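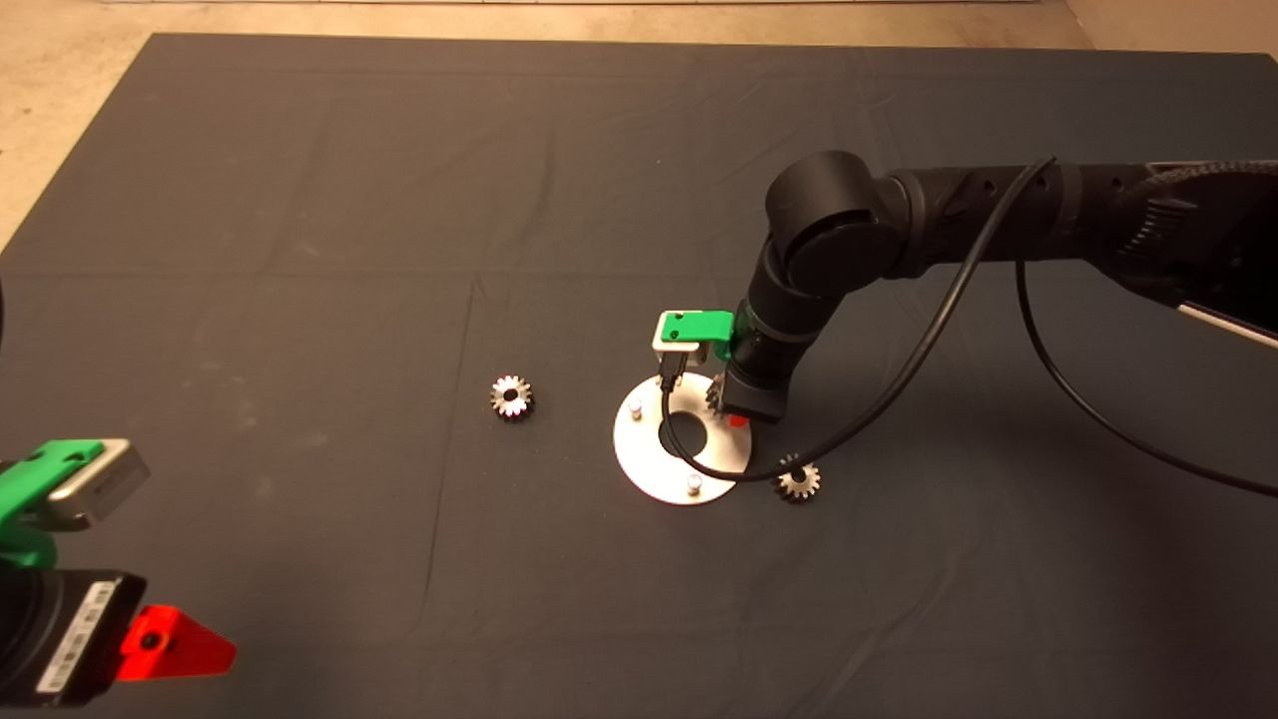 Gear cell, Zavo bench. Monday, September

7:40. Came in to find the shift handover sheet has a new column, "robot." It goes between "operator" and "cleaning." The operator column was left blank, which the Landry office will read as a labor saving. I filled it in.

Job is the same as last week: loose gears on the dark cloth, ring plate flat, gear over peg. By hand, 16 seconds a gear if you aren't talking, and everyone at that bench talks. Today's count from the arm was 125 attempts, 87 good. I've stopped converting that to a percentage before lunch.

Misses are mostly at the peg. The gear comes down a hair off, sits on top of the pin and waits to be praised. People do a little wiggle at that point and can't tell you they do it. Spent half an hour asking the bench to describe the wiggle. Got four versions plus a demonstration with a donut. Wrote down the slow circular one as most likely to survive being turned into numbers.

Cloth: creases matter more than I wanted. A gear lying near a fold tips and the approach angle goes to pot. Flattening the cloth is now a task, it has an owner, and the owner is whichever of us is closest. Dikeveck never listed this in their hours estimate. Neither did they list untangling cables, picking gears off the floor, or standing there.
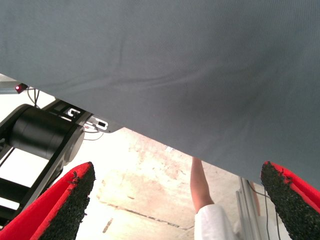

Wrist camera, fingers apart, right pad up against the cloth. Forearm and white sleeve are ours.

10:15. Talked over what the job is now. Before: sit, assemble, hands busy, head free, radio on. Now: stand, watch, hands free, head busy, radio off so we can hear the joints. Two people say their wrists feel better. The same two say they're more tired at four o'clock. Both go in the Gruden report, in that order or they'll only read the first.

Also for the report: the training budget covers "operating the cell." It doesn't cover knowing when a miss is about to happen, which the older hands had worked out by the second day from the sound.

1:30. Tried the slow circle, closing speed down to 7 on the dial. Better at the peg. The grip is still uneven, the left finger gets there before the right and shoves.

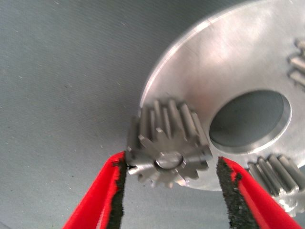 Gear at the fingertips, left pad touching, right one slightly off it. Plate behind, two more gears at the edge of view.

To do: re-zero the fingers. Ask Zavo for spare pads. Iron the cloth (is there an iron?). Find out who added the column and whether "robot" also has to sign for the cleaning.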